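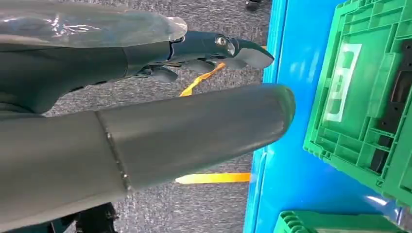
Prullelholm Surfaces

A table of floor coverings and work surfaces in shared workrooms, with color readings, wear notes and cleaning history. Version 2.

Summary

The table has 579 entries. Each entry is one surface in one room: a carpet, a hard floor, a tabletop, a bench cover or a mat. Together they hold 3,171 color readings. Most entries are gray speckled carpet of the kind with dark and light flecks mixed through it, and most of the rest are plain work surfaces in a single strong color, bright blue being the most common.

The set was started at Prullelholm to settle a simple question about when carpet needs replacing and when it needs a proper cleaning. Speckled carpet hides dirt well, so people judging by eye kept giving different answers about the same patch of floor. Lorena Quiroga wrote the first form and took most of the readings. Cinzia Vitale cleaned up the table and keeps it now.

Files

surfaces.csv — one row per surface
readings.csv — one row per color reading, joined on surface_id
markings.csv — straps, tape and other strips found on floors
terms.txt — the words allowed in the wear and pattern columns
changes.txt — what moved between versions

All files are UTF-8 with a header row. Empty cells mean the value was not recorded. A zero is a real zero.

Columns in surfaces.csv

surface_id: text, stable across versions
room_code: text, see the note on codes below
kind: carpet, hard_floor, tabletop, bench_cover, mat
base_color: the color a person would name first from standing height
pattern: plain, speckled, striped, checked, other
fleck: dark, light, both, none. Only filled in for speckled surfaces
wear: 0 to 4, using the wording in terms.txt
last_cleaned: month only, for example October
notes: free text

How the readings were taken

A handheld color meter was placed flat on the surface with the room lights on and the blinds down. Speckled carpet got more readings than plain surfaces because a single spot can land on a cluster of dark flecks and come out far too low. The meter was moved a hand's width between readings. On tabletops we kept away from the edges, where the color is often rubbed thinner.

Readings were taken in the morning before the rooms filled up. A few rooms were only open late in the day and these are marked "late" in the notes. We compared some of them with morning readings and left them in.

Markings

Strips on the floor have their own file. From standing height it is often hard to say whether a yellow or orange strip is a strap lying loose or tape stuck down, so the type column accepts strap, tape and unclear. Please use unclear freely. Color goes in as yellow, orange or yellow-orange. Do not convert yellow-orange to one of the others when you merge files. That was done in version 1 and it took Cinzia most of October to undo it.

A marking that runs under something is recorded with visible_length only. Leave full_length empty.

Room codes

Codes beginning ZK are from Zerkcombe and codes beginning PR are from Prullelholm. The Zerkcombe rooms were done second, with the same meter — a Brorkico unit on loan — and the same form. The room called Inga appears as PR-IN in both versions.

Known problems

The wear scale was written for carpet. It works poorly on tabletops, and a 2 on a blue tabletop should not be compared with a 2 on the floor beside it.

Base color is a judgment. Gray carpets were called gray, dark gray and charcoal by different people in version 1. In version 2 they are all gray, and the old word is kept in notes.

The last 80 rows have no cleaning month. The log for those rooms was lost before we asked for it.

Glossy surfaces read too light under ceiling lamps. Rows affected are marked "glare" where we noticed it, and we probably missed a few.

Use

Free to copy and change for any purpose. Please keep the surface_id values if you pass the table on. Corrections go to Cinzia Vitale, with the surface_id and the column name in the first line of the message.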